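Tabletop & Kitchen Table Games > General Discussion
Thread: How do you handle snacks at game night without becoming the villain?

Page 1 of 1

gristmill70
Posted Nov 19, 2018
We've had a standing group for going on seven years. Same house (mine), same table, mostly the same people. Last week somebody who shall remain "my brother-in-law" ate an entire bag of cheese-dusted something while also being in charge of the draw deck. The game was Clatia. If you own Clatia you know the cards are cream-colored. They were cream-colored.

I'm considering a rule. My wife says if I introduce a rule I will be playing solo games in the garage by April. So what do other people do? I'd like to hear from folks who host, because the people who don't host always seem to think this is no big deal.

penny_dreadnought
Sleeve your cards. Thread over.

gristmill70
There are 208 cards in Clatia and they're an odd size. I looked. Sleeves would run me more than the game did, and then it doesn't fit back in the box, and then I own a game that lives in two boxes.

penny_dreadnought
Then you have decided to be sad, and I respect that.

Oatmeal Baron
I don't host, and I think this is no big deal.

quillback
Chopsticks. I'm serious. We've had a jar of them on the table for years. New people laugh, then about ten minutes in they're eating corn chips with chopsticks like they were born to it. The only casualty was a guy who tried it with salsa.

If chopsticks feel too precious, the other thing that works is pouring everything into small bowls before anybody sits down. A bag is the enemy. Once a bag is on the table it gets passed, it gets squeezed, somebody reaches in up to the elbow, and now the whole forearm is orange.

marla_in_the_basement
Strong second on the bag problem. I wrote a long post on my blog a while back about table habits and I'm going to paste the relevant chunk, because nobody clicks links. Apologies for the formatting, I copied the whole page.

Crumbs, Grease, and the Shared Table

I grew up in a house where you didn't eat where you worked and you didn't work where you ate. My grandmother would move a jigsaw puzzle, on its board, with both hands, through two doorways, to serve four people soup. I thought she was nuts. Then I got my own table. 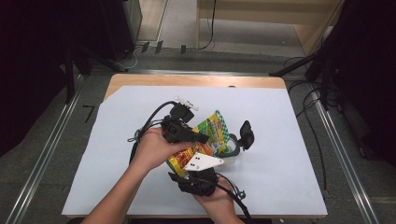
6 min read

The first thing I learned is that a cover does most of the job. A big sheet of paper or board over the tabletop costs next to nothing, you can see every crumb on it, and when you're finished you carry it to the trash and tip. I've tried felt, which holds onto salt like a grudge. I've tried a vinyl cloth, which is fine until somebody's sleeve sticks to it.

The second thing is that snack bags are noisy and people are shy about noise. They'll wait for a pause in the talk to dig in, and the pause is always right before their own turn, so the fingers are at their worst at the exact moment they have to pick something up. Serve from bowls and people eat at normal times.

The third thing is napkins. Paper ones get used once and balled up. Damp washcloths, one per person, get used all night. They look a little like an airline circa a happier era, but they work.

OK, end of paste. I left out the part about candles.

gristmill70
Marla, I've read this twice. The washcloth thing might get past my wife. It has the look of hospitality.

Chang-ho Koo
I'll be the dissenting vote. Games are objects for use. My copy of Heo has a coffee ring on the board from the best night we ever had with it, and I wouldn't trade that ring for a clean one. A box in mint condition is a box that sat on a shelf.

When people come to my place I want them comfortable. If they're worried about touching my stuff, they're not playing, they're visiting a museum with dice.

penny_dreadnought
A coffee ring is patina. Cheese powder is a biological event.

Chang-ho Koo
I will grant you cheese powder.

quillback
There's also a fairness angle. In Climis the storm cards all have the same back, and in our copy one of them has a greasy thumbprint in the corner. Everybody knows that's the Flood. We play around it. We've been playing around it for so long that when a new player drew it by accident, the whole table groaned before he turned it over.

Oatmeal Baron
That sounds like a better game.

quillback
It kind of is. But it's a different game, and I paid for the first one.

marla_in_the_basement
Chang-ho, I don't think we're that far apart. I don't care about wear. I have a copy of Emance with corners so soft they're basically round. Wear comes from playing. Grease comes from somebody not being handed a bowl, and whose fault is that? Mine, I'm the host.

Chang-ho Koo
My objection is mostly to rules as rules. If you put out washcloths, great, I'll use one. If you read me a policy at the door, I'll start looking at my watch.

tallowandco
Coming at this from the food side: choose the snack and you've solved most of it. Grapes, nuts without the flavoring, pretzels, those little dry breadsticks. Nothing with dust, nothing that melts, nothing with a sauce that wants to travel. I run a monthly thing at a community hall that seats 70, and we've never had a ruined deck. We did have one ruined rug, but that was soup and it was a potluck and I don't want to talk about it.

Oatmeal Baron
Please talk about the rug.

tallowandco
No.

gristmill70
The trouble with choosing the snack is that he brings his own. He arrives with it under his arm like a newspaper. I could put out a fruit platter fit for a wedding and he'd set his bag down on top of it.

penny_dreadnought
Take it from him at the door with great warmth. "Oh, you shouldn't have." Into a bowl it goes. He can't object, you're thanking him.

quillback
This is diabolical and I'm using it.

Chang-ho Koo
Also put somebody else in charge of the draw deck. I realize I'm now helping.

gristmill70
OK, here's the plan. Bowls, washcloths, paper over the table, intercept at the door. Draw deck goes to my niece, who is nine and the cleanest person in the family. I'm not buying sleeves.

On the existing damage: does anybody know a way to get the orange off uncoated cards? I tried a dry eraser on one of the duplicates and it took some of the color off, mostly the color of the card.

marla_in_the_basement
White vinyl eraser, very light, one direction only. Plain bread also works, the soft middle part of a cheap loaf, rolled into a ball and dabbed. Don't use anything wet.

Oatmeal Baron
You want him to clean the snack off with a different snack.

marla_in_the_basement
Yes.

gristmill70
Bread was OK. Got maybe half of it. The Harvest cards are still a little sunny.

Oatmeal Baron
Seasonal.

tallowandco
Fine. It was borscht.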